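Open day at the Pranus data floor

I went to the Pranus open day on Jan 24, 2024, mostly to see how their handheld gripper recordings are made. We buy in training data at work and I wanted to know what happens before the files reach us. These are my notes, tidied a little for the people who asked for them.

Pranus has the second floor of an old office building next to the bus depot. The entrance is on the side street and the sign is small, so allow a few extra minutes. Parking is free after the first barrier. There were 10 visitors in my group, the morning one, and a second group came through after lunch.

The day started with a talk by Nektarios Tsolakis, who runs collection. He kept it short. The company records people doing household tasks with grippers held in the hand. Each gripper has a camera on it, and the recordings are later used to train arms that have the same kind of fingers. He said the main cost is people's time, and that the second is throwing away takes that can't be used. A task has to be recorded nearly 1000 times, with different objects and layouts, before a customer will look at it. At the moment they keep 65 percent of what they record. He would like that to be higher and said so.

After the talk we walked around. The floor is split into rooms furnished like parts of a home: a kitchen, a hallway with coats and shoes, a living room and a bedroom. The furniture is ordinary store furniture. The rooms get changed over every few weeks so that the recordings don't all share one background. In November the bedroom had been set up as a home office, and the desk was still standing in the corridor.

Objects are kept on shelving behind the kitchen, sorted by task family. Produce sorting is the biggest family. An operator gets a card that says which items go on the work surface and which one goes where, and the items are then put down without measuring. Tsolakis said that when operators used a template, the layouts came out too much alike and the customer sent the batch back.

Sorting is done in every room, including the bedroom. The set there had vegetables on plates, tangerines and cherry tomatoes on a pink plastic sheet over the bedspread, and a green tray with oranges in it. A bed is a harder surface than a table for this kind of work. It gives when something presses on it, and small round things roll toward any dip.
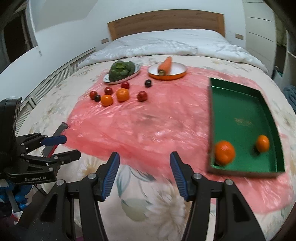 Hertta Ojala thought the soft surface mattered less than the company made out. In her view most failed grasps on small fruit come from closing too fast, and she would see the same failures on a kitchen counter if the operators worked at the same speed. She asked whether they had numbers for the two surfaces side by side. They didn't, but Tsolakis wrote the question down and said it would be easy enough to pull from the logs.

We were each given a turn with a gripper at a practice table. I did worse than I expected. The weight is fine for the first few minutes and then you start to feel it in the wrist. Picking up an orange took me no time at all. A cherry tomato took me several tries, and I squashed one. The trainer said new operators spend 2 days on practice tasks before anything they do is kept, and that the usual fault is looking at your own hand and forgetting where the camera is pointed. If the fingers block the object at the moment of the grasp, the take goes in the discard pile even if the item ends up in the right place.

Next was the review room. Reviewers watch takes at double speed and mark the start and end of each grasp. The software is called Pistier and was written in house. It flags takes where tracking was lost, and a person decides on the rest. I watched a reviewer go through a batch from the kitchen. She rejected one because the operator had nudged a plate with the side of the gripper, and passed another that looked about the same to me. When I asked, she replayed both and showed me that in the second one the plate hadn't moved.

Lunch was sandwiches and coffee in the corridor, next to the desk.

The last stop was the arm demo, shared with a partner firm, Kyriakidis, which builds the cell. A single arm moved fruit from a plate to a tray. It handled the tangerines well. It dropped a tomato and stopped, and the engineer had to reset it. The second run went through to the end. They were open about the arm being slower than a person and gave no date for when that would change.

Practical points for anyone going to the next one. Registration is by email and closes a week ahead. Wear shoes you can slip off for the bedroom and living room. Photos are allowed everywhere except the review room. The elevator was out when I was there, so call first if stairs are a problem.

I've asked for the surface comparison and will add it if they send it.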